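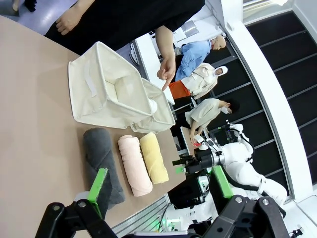 Can you freeze cooked rice without ending up with gravel?
Spread it on a tray while it's still steaming, let it cool for a few minutes, then bag it flat and get it into the freezer within the hour.

I learned this from Nabila Tazi, who writes the Harberg end of this newsletter and has never once thrown out a grain. My own method was to leave the pot on the stove, forget it, and feel bad on trash day.

Now I cook a big batch on Sunday and bag it in 200 gram portions, enough for one hungry person or two polite ones. To reheat, break up the slab, add a spoonful of water, cover and microwave until it's hot all the way through. No spoonful, no mercy - you'll be chewing until August.

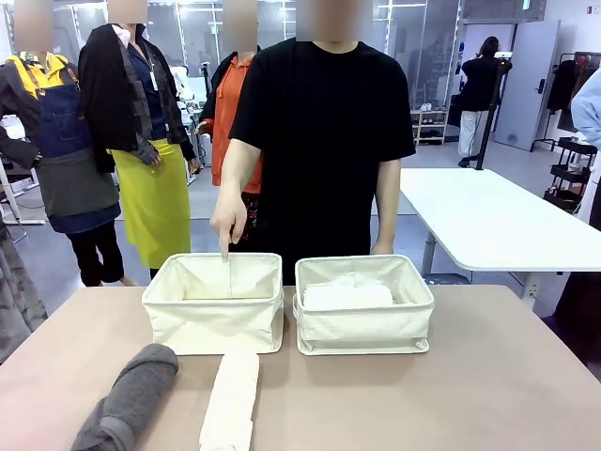
One basket with a folded white towel in it, one without.

Fried rice is where the frozen stuff earns its shelf. Hot pan, oil, an egg, whatever is going limp in the drawer, and the rice straight from the bag. Soy sauce goes in last, around the edge. Nabila adds frozen peas. I add them too when she's coming over.

Long grain and jasmine both freeze well. Risotto does not, and I have a tub of it at the back that I'm still not ready to discuss.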